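Vanda is recruiting table operators for the Wosum object handling program at its Cladstead site. The work is manual and repetitive, and is done at a table. Two contract types are open: a part-time post on a fixed schedule, and a pool of casual participants who book individual sessions. Both groups do the same tasks.

## Background

Wosum is a study of how people pick up, place, stack and put away small household items. Most of the items are light and fit in one hand: cups, jars, bottles, toys, kitchen tools, boxes with lids. The results go into a set of written handling guides used by our packing and storage teams. The first round covered kitchen goods only. The second round starts in November and adds toys, bathroom items and desk supplies.

## The work

A session lasts 40 minutes. Each operator does up to four sessions in a shift, with a 15-minute break after each one. A typical session runs as follows:

1. Collect the task sheet and the item tray from the shelf by the door.
2. Check the item codes against the sheet. Report anything missing before starting.
3. Clear the table. Nothing stays on it from the previous session, including pens and tape.
4. Place the first item at the position given on the sheet.
5. Carry out the listed action - lift, turn, move, stack or return - at normal speed.
6. Write down drops, slips and wrong placements in the log.
7. Return each item to the tray and move to the next line.

Operators don't choose the order of items. If a line on the sheet can't be done as written, mark it and go on. Do not improvise a different action.

Single-item lines are the most common type in the second round. The item starts near the back of the table and the rest of the surface is left open. Position matters more than speed on these lines, and they make up most of the first week's training.

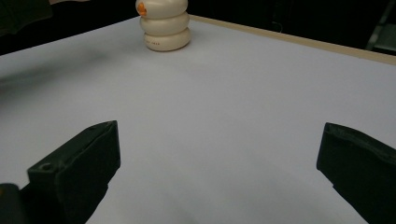 ## Table and room

- The tables have pale, matte tops. Wipe them with a dry cloth between sessions. Sprays are not allowed because they leave a film that changes how items slide.
- Table height is adjustable. Set it before the first session and leave it there for the shift.
- Food and drinks stay in the break room. Water in a closed bottle may be kept on the shelf by the door.
- Rings, bracelets and watches are removed before handling. Lockers are provided.
- Room lighting is fixed. Operators who are sensitive to bright light should raise this at the trial.

## Part-time post

The part-time post is 27 hours a week. Shifts start at 8:00 a.m. or 12:30 p.m., and the pattern is agreed in advance for each month. Besides running sessions, part-time operators restock trays, replace worn item labels and enter the handwritten logs into Uzor, our record system. Training in Uzor takes one shift and is paid at the normal rate.

The contract runs to the end of the second round. It may be extended if a third round is approved, but no commitment is made at this stage.

## Casual sessions

Casual participants book a minimum of two sessions per visit. There is no upper limit across the round, but no one may do more than 10 sessions in a single week. Bookings can be moved until noon on the day before. Missed sessions without notice are not paid, and a second missed visit removes the person from the pool.

Travel is not paid for casual visits. On-site parking is free, and the bus stop at the Cladstead gate is a short walk from the entrance.

## Requirements

Applicants for either contract must:

- be 18 or older;
- be able to stand or sit at a table for a full session;
- have use of both hands, or tell us which tasks they prefer to do one-handed (adapted task sheets exist for most items);
- read and write enough English to follow a task sheet and fill in a log;
- have no known allergy to latex or common soft plastics.

Left-handed applicants are especially welcome. The first round had too few, and the stacking guides need more left-hand data.

For the part-time post only, we also ask for basic typing skills and some record of careful, routine work. Warehouse picking, lab support, library shelving, sewing and kitchen prep all count. No degree is needed.

## Selection

There is no formal interview. Applicants are invited to a paid trial of one session, followed by a short talk with the shift lead, Quyên Châu. The trial uses the same sheets and items as regular work. We look at whether steps are followed in order and whether the log matches what happened on the table. A dropped item is not a mark against anyone. A dropped item missing from the log is.

Results are sent by email. Applicants who are not offered the part-time post may ask to be placed in the casual pool without a second trial.

## How to apply

Send a short message to Khang Triệu, program coordinator, through the contact form on the Vanda site. Put "Wosum round two" in the subject line and include:

- the contract type you want;
- your free hours in a normal week;
- your main hand (left, right or both);
- for the part-time post, a one-page resume.

Cover letters are not read. Questions about access to the building or adapted tasks can go to the same address - please send them before booking a trial so that the right table can be set aside.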